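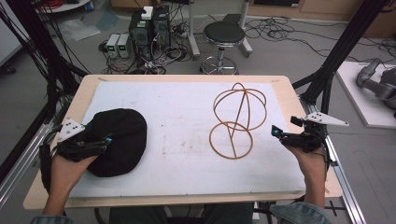
Both gloves on at the club table, black cloth on the left and the wire hoops on the right.

Entili hand-tracking glove kit, reviewed after one winter with a student robotics club
Posted March 16, 2023

I help out with the after-school robotics club in Gerndale, and when I mentioned in a comment on this site that we'd bought the Entili gloves, a few of you wrote asking whether they were any good for teenagers. I promised a short review. It has grown a bit (my reviews always do), so put the kettle on.

First, what we wanted them for. The club's project this year is teaching a robot arm to pick up things that are awkward to pick up. Wooden blocks are old hat for our lot. They wanted floppy things and tangly things, and the idea was that a student would handle each object at a table while the gloves recorded what their hands were doing, and the programming group would then try to turn those recordings into something the arm could copy. It's an ambitious plan for a room full of people who also have chemistry homework, and I love them for it.

The kit cost us $1535, which in our world is a whole year of fundraising plus the bottom of the biscuit tin. For that you get a left glove, a right glove, two of the white triangular marker plates, the cables, a small pouch of spare straps and a printed booklet. The computer is your own problem, as are the cameras that look for the markers.

Now, I say gloves, but if you're picturing something you pull on like a mitten, think again. They're straps and little black modules and wiring that sit over the back of your hand and along your fingers. I had my doubts when I opened the box, but the openness is the best thing about them. You can still feel what you're holding. One of our students had tried a full fabric glove at a summer program and said it was like doing up buttons in ski gloves, and she was over the moon with these.

Putting them on takes practice. The first time, it was 3 people to one pair of hands and a lot of giggling. By the second month most of the students could do their own left hand and only needed help with the right. Do the finger straps before the wrist strap. The booklet has it the other way round and we found the finger modules crept sideways every time. Roll your sleeves wherever you like, by the way, but keep the cuff from riding up under the wrist strap! We lost most of an afternoon's recordings to a bunched-up denim cuff before anyone twigged.

The tracking itself is lovely when it's lovely. Slow movements come through beautifully, right down to a finger curling under the edge of a bit of cloth. Our wire hoops (an open cage sitting over a lower ring, with a rod running through the lot on a slant) were the real test, because you have to poke your fingers in between the loops to get a decent hold. I expected a mess. What we got was quite usable, provided the student didn't rush and kept the marker plates facing up. The software lets you replay a take with a little skeleton hand, and watching the grade nines crowd the laptop to see their own hands do the thing again was worth a fair chunk of the money on its own.

Soft things were harder, and I don't blame the gloves for all of it. A crumpled piece of black cloth doesn't have a proper shape to come back to, so no two takes match. The programming group grumbled for weeks and then decided to record a lot more of them. The target is 1000 takes by the end of April. They have drawn up a chart. I've been asked to stop touching the chart.

Then there are the marker plates. They stick out a good way past your hand, and you will knock them on things. Our table has metal rails along both sides and the right-hand plate has met its rail more often than I'd care to admit. Each plate clips on with a small plastic foot, and we've snapped one already. Entili sent a replacement without any fuss, and I was pleased about that, but it took long enough to arrive that we'd patched the old one with hobby glue in the meantime and it's still going. I would gladly pay a bit extra for a sturdier foot.

The cables are my other gripe. There are simply a lot of them. Ours trail off both hands to the frame and from there to the computers on the floor, and by the end of a session it all looks like something the cat's been at. We've tried clips, we've tried braiding, we've tried a very stern sign. If you're setting up in a shared classroom where everything has to be packed away each time, do think hard about this, as unpacking took us longer than recording until we were given a corner we could leave standing. A wireless pair exists, I'm told, at a price I haven't dared to look up.

A word on the table, as two of you asked. The top is a pale wooden one from Futurwood, nothing fancy, and we tape a big white sheet over it so objects show up well. Change the sheet more often than you think you need to. Ours gets smudgy in the middle very quickly (teenagers, snacks, enough said), and the students prefer a plain background for their own camera footage.

Before buying we also borrowed a set of Dellitetti finger sensors from a neighbouring club. They were cheaper and went on in a jiffy, and for simple open-and-close gripping I'd happily recommend them to a younger group. They couldn't follow the thumb well enough for us, though, and with the hoops the thumb does half the work. The Dellitetti software was friendlier, mind you. The Entili program has a calibration screen that asks you to hold your hands flat and still until the bar reaches 100 per cent, and if you so much as sneeze at 96 it sends you back to the start.

Would I buy the kit again? Yes, for students in grade ten and up who have a proper project in mind and an adult around who doesn't mind untangling things. For a first-year club I'd hold off. I'm giving it four stars, with the fifth held back for the plate clips.

If anyone has a good trick for cable tangles, please leave it in the comments. And if you've got the wireless ones, I'd love to hear how long the batteries last.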